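Two-arm plate racking: setting up and recording the task

Student robotics club, bench notes, part 4
Last edited 2019-11-30 by Ecaterina Văduva

These notes cover the plate task from a bare bench to a usable set of recordings. You should have finished part 3 (homing and gripper calibration) on both arms. If either arm reports a homing fault at start-up, go back and clear it first.

The task: one arm brings a paper plate to the rack, the second arm steadies it, and the plate is left standing in the rack with both grippers clear. Each attempt is called a run. A full set for the Prandholm round is 210 runs, shared between pairs of students.

What you need

- Both arms, with the standard black fingers fitted
- Wire rack
- Wooden board to go under the rack
- Paper plates, one pack, kept flat
- Masking tape and a pencil
- Run sheet (green folder)

1. Fix the board

Put the board on the bench at an angle to the table edge, using the pencil marks from the last session. Tape it underneath. Tape on top of the board lifts the rack by its own thickness and the placing height will be out for the whole set.

Set the rack on the board with the open side facing the arm that carries the plate. Push it with one finger. If it slides, tape the base as well.

2. Check the fingers

Wipe each finger with a dry cloth. Look for splits in the gripping face. A surface crack can stay in service as long as the two halves of the face do not move against each other when pressed. Write it on the run sheet either way, with the arm and the side. Spare fingers are in the drawer marked Tostora.

Close each gripper on nothing and read the gap value. It should be within 2 of zero. If it is not, repeat the calibration from part 3.

3. Set the grip force

Paper plates fold. The force used for the wooden blocks in part 2 will crease the rim on the first grasp, and a creased plate leans in the rack differently from a flat one. Start at 64 on the force scale and go up in steps of 5 until the plate stops slipping when the arm lifts. Do not go over 99.

The scale has no units. It is the raw number sent to the driver board and it does not carry over from one arm to the other, so set each arm separately.

4. Place the start positions

The carrying arm starts above the bench with the gripper open. The steadying arm starts above and behind the rack. Jog both to their marks and save them as START_A and START_B. Run the two saved moves slowly, one at a time, before running them together. Keep a hand on the stop button for the first joint move.

Kazuhiro Furukawa's version of the file has START_B lower than ours. It is quicker, but it catches the top wire if the rack has been put back a little off its marks. Use ours until you have done a few sets.

5. Do one run by hand

Use the leader handles, without recording. The order is:

a. Carrying arm grasps the plate low on the rim.
b. Carrying arm turns the plate upright and brings it to the rack.
c. Steadying arm comes down and touches the upper rim with a fingertip.
d. Carrying arm opens and backs away in a straight line.
e. Steadying arm lifts off last.
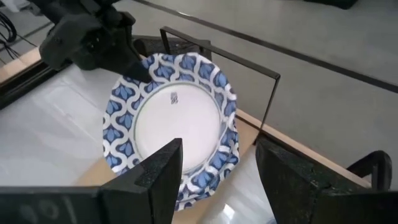
Most failed runs go wrong between c and d. If the steadying arm pushes too hard, the plate bends over the wire and springs back as soon as it is let go. If it does not touch at all, the opening fingers drag the plate with them. Aim for light contact, then pause for a full second before opening. The pause looks like wasted time on playback but the training script needs it to tell the two stages apart.

Back the lower fingers out along the line they came in on. Turning the wrist before they are clear will flick the bottom edge of the plate out of the rack.

6. Record

Start the recorder and check that every wrist view is updating. Each run is stored as 576 steps. If you finish early, hold both arms still until the recorder stops. If you run out of steps, mark the run as short and do it again.

After each run, write P (placed), L (leaning) or D (dropped) on the sheet. Leaning means the plate is in the rack but resting on one wire only. Change the plate as soon as the rim is creased.

7. Finish

Copy the runs to the Flernlow folder, then open the first and last file to check they play. Park both arms before cutting the power. Leave the board taped down if another pair has booked the bench, and put their initials on the sheet.

Part 5 covers trimming the runs and starting the training job.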